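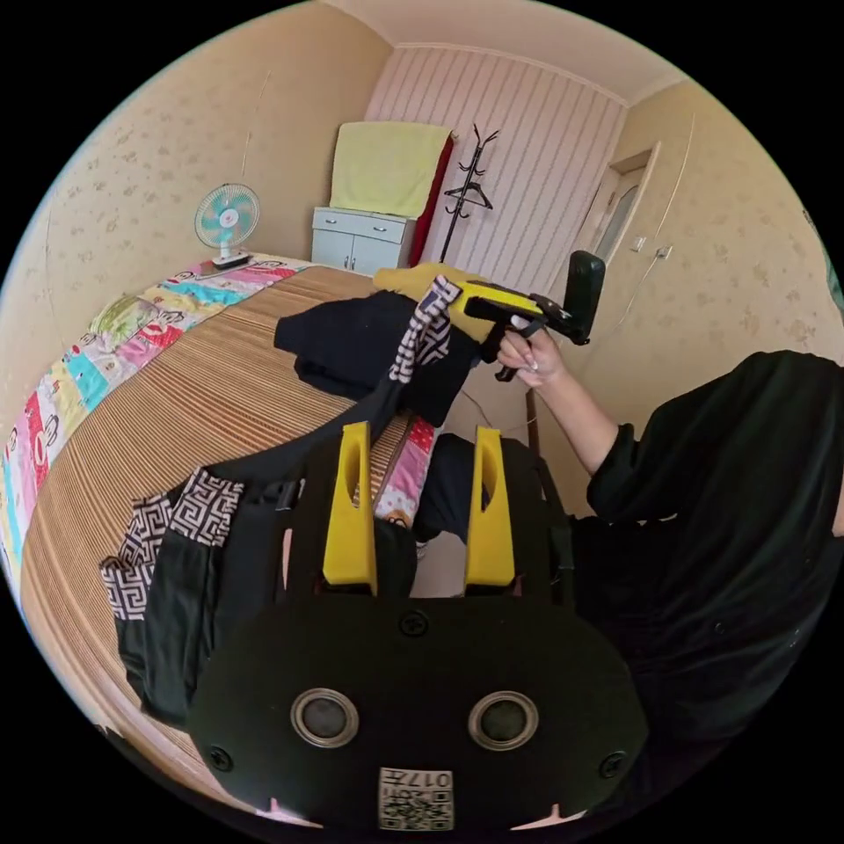

Fold It on the Bed

Most advice about laundry starts from a table. Clear a surface, the advice goes, somewhere flat and waist high, and keep it for folding. I have lived in four apartments and one house, and only the house had a surface like that. It filled up with mail in the first month. I fold on the bed, and I think most people should.

A bed is the largest flat thing most of us own. It is close to where the clothes are going. You can lay a long garment out at full length on it, sleeves and all, which you can't do on top of a dryer or on the arm of a couch. The usual complaint is that it is too soft. A mattress gives under your hands and the bottom layer of cloth moves when you press on the top one. That is true, and a mat fixes it.

I mean a woven summer mat, bamboo or straw, the sort sold for sleeping on in hot weather. Lay one over the bedding and the surface changes completely. It is firm enough to smooth a crease against. Mine is a Vavetti and has been on the bed for three summers, and I would miss it for folding more than for sleeping. The stripes in the weave are useful too. If you line up a side seam with a stripe, you know the fold is straight without stepping back to look.

The quilt can stay where it is. I have read that you should strip the bed or at least make it properly before you put clean clothes on it, and I don't see the point. Push the quilt to one side and leave the pillow on top of it. A patchwork quilt with cartoon squares takes up a strip along the edge and does no harm there. The part you need is the middle and the near side.

Black clothes are where I disagree with people most. Idris Griffiths, who I shared a place with for a while, put anything black in a drawer rolled up, on the theory that wrinkles don't show on black. They don't show much in the drawer. They show in daylight, at 80 degrees, when you are standing at a bus stop. Black also picks up lint from anything pale, so a yellow towel and a black top should not be in the same pile. Throw the towel to the far end of the bed and deal with it last.

Patterned trim needs more care than the rest of the garment. A Greek-key band is the clearest case I know. The pattern is all right angles, and if the fold is even slightly off, the corners tell on you. Plain black cloth will forgive it. So I fold to the trim. I pick the garment up by the banded edge, let it hang so the weight of the cloth pulls it straight, and set it down again with the band running along one side. After that the first fold goes parallel to the band, and the second goes across it. The finished piece should have the pattern at a top corner where you can see it. When you open the closet you know which one it is, and if it belongs to a set, you can put the other half with it.

I would keep sets together even if it breaks up the neat stacks. A top in the top stack and its matching pants in the pants stack looks orderly and means two searches in the morning. Gediminas Koppel argued with me about this when I wrote about closets in March. He thinks everything should go by type, with no exceptions, and he owns one suit. I have not changed my mind.

Then there is the question of where it all goes. A chest-high cabinet with a couple of drawers across the top and doors below is still the best piece of bedroom furniture, and I say that having tried the Okel system, with its hanging fabric cubes, and given it away. Drawers for small things, doors for stacks. You don't need more than that. The top of the cabinet will end up with a towel over it and something red hanging off the side, and I have stopped fighting that. A towel that is going to be used tonight is fine where it is. People spend money on hooks and racks to hold one towel.

A fan is worth having on while you do this in July. Set it at the head of the bed and keep it low, or it lifts the light pieces before you get the second fold in. I turn mine off for scarves.

None of it takes long. A normal load is two songs and part of a third – longer if there are fitted sheets, which I fold badly and have written about before.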